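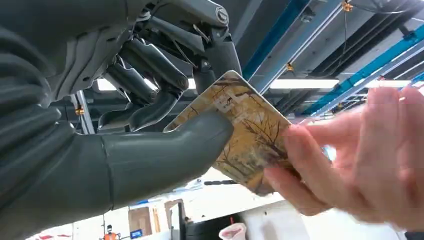

The split on the Fevholm rack gaiters is always at the inner end, in the last valley before the small clip. I have now had four sets off the car and all of them failed there. A convoluted sleeve shares its bending between all its folds as long as both ends can take up their natural position. The grey hand in the photo has repeated folds of the same general kind along its forearm, and if one end of something like that were clamped slightly rotated, the last fold or two would carry the twist and the others would carry nothing. On the rack, the twist comes from setting the tracking. You slacken the lock nut, turn the track rod, and if the small clip is still tight the gaiter turns with it. Half a turn is enough to start a crack by the next MOT.

The procedure I use, and which I would like to see replace the one in the club notes:

1. Wheels straight, steering lock off, front of car on stands under the crossmember.
2. Slacken the outer clip before touching the lock nut. Put a smear of silicone grease between gaiter and rod. No mineral grease, which swells the natural rubber ones.
3. Set the tracking. Tighten the lock nut to 41 Nm. The notes say 61, which is the figure for the balljoint taper nut. Somebody copied the wrong line.
4. Look along the gaiter. The moulding seam should be straight from one end to the other. If it spirals, turn the outer end by hand until it does not.
5. Refit the outer clip last, with the car back on its wheels.

On point 5, the reason is droop. With the suspension hanging, the track rod sits at a steep angle and the gaiter gets clipped up in a bent position. It then goes into service with a set in it.

On lubricant. The manual rack takes semi-fluid grease and not EP80 oil. The early handbook says oil, the supplement corrects it, and the reprint sold at shows is the early handbook without the supplement. If oil runs out when you pull the old gaiter, someone has followed the reprint. It does no great harm for a few thousand miles, but the oil collects in the lower gaiter on a left turn and leaves the pinion dry. Drain it, wipe down, and pack the rack teeth with grease at both locks.

On parts. The Nimine gaiters are the correct length but the large end is 10 mm under the size of the rack housing on post-facelift cars. They will stretch over. I do not think they should be asked to. Julián Barrios has been fitting the ones listed for the Fakhoury van, which have the right bore at both ends and one fold more, and his have done two winters. I have no part number that I trust, so take the old one to the counter.

Clips: plastic ties are fine at the outer end. At the housing use the proper band, done up with pincers. Worm-drive clips have a square edge and will cut.

I have put the revised sheet in the files area under Steering. The old one is still there until someone with the right access removes it. Comments on the torque figure in particular would be useful, as I have only the one workshop manual to go by and it is the Kokby assembly edition.

Dezső Bodnár 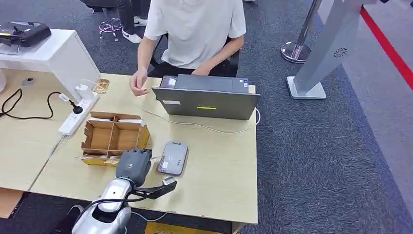
On 25 November 2023, Anselmo Robles wrote:

> Second gaiter gone on the nearside in under a year. Genuine
> Nimine part, fitted by me according to the club sheet, tracking
> done the same afternoon. It has split all the way round next to
> the small clip, and the clip itself is still tight.
>
> The tester also wrote down slight play in the inner joint. I
> can't feel any with the wheel on the ground. With it jacked up
> there is a faint knock if I rock it at quarter to three, but
> that could be the bearing.
>
> Questions:
>
> Is the lock nut figure right? 61 Nm seemed a lot for a thread
> of that size, and I stopped short because I did not like the
> feel of it.
>
> Does the rack take oil or grease? About a cupful of brown oil
> came out over the drive. The handbook says to put 200 ml back
> in and does not say where.
>
> Has anyone used the split type that glues together round the
> rod? I would sooner not disturb the track rod end again, the
> taper took most of a morning to break last time.
>
> Car is the 1.6 saloon, manual rack, post-facelift.
>
> Anselmo

PS. I missed the glued type. Kenji Villanueva tried a pair and the joint opened on full lock. For the knock, hold the inner joint through the gaiter while a helper rocks the wheel. If it is the joint, you will feel it in your fingers.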